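### 3.2 Menu prices and the wording of dishes

The second part of our study looks at how expensive restaurants describe their dishes. We collected menus from 46 restaurants in Tiltwood and Grurnon during June, and from these we took 1,913 dish names together with their prices. Drinks and set menus were left out. When the same dish was offered in two sizes, only the larger one was kept.

Each dish name was read by 2 coders, who marked every word that names a luxury ingredient (truffle, caviar, lobster, edible gold and similar). They also marked words that tell the origin of an ingredient, such as the name of a valley or a farm. When the coders did not agree, they discussed the word until one decision was made. The flavour words, for example "smoky" or "tangy", were marked in a separate round, so that the first decisions would not influence them.

We expected that luxury words would appear mostly in main courses. This was true in Tiltwood, but in Grurnon they were more common in starters and, to our surprise, in burgers and sandwiches. A possible reason is that a cheap and familiar dish gives the cook more room to surprise the guest – a steak with truffle is almost ordinary, while a toasted sandwich with truffle is something to talk about. The size of the portion was not given on most menus, and therefore we cannot say whether guests received more food for the higher price.

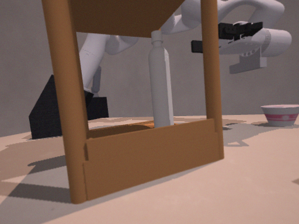 **Figure 5.** Rendered view of a wooden frame with two rounded legs, a slanted top panel and a front board.

### 3.3 Limits of the menu data

Menus change often, and our collection shows only one season. Several restaurants print a short menu and explain the rest at the table, and these spoken descriptions are missing from our data. The Lu menus, which we used for training the coders, were not included in the analysis. We also did not ask the owners how they choose their words, although this would be a useful next step.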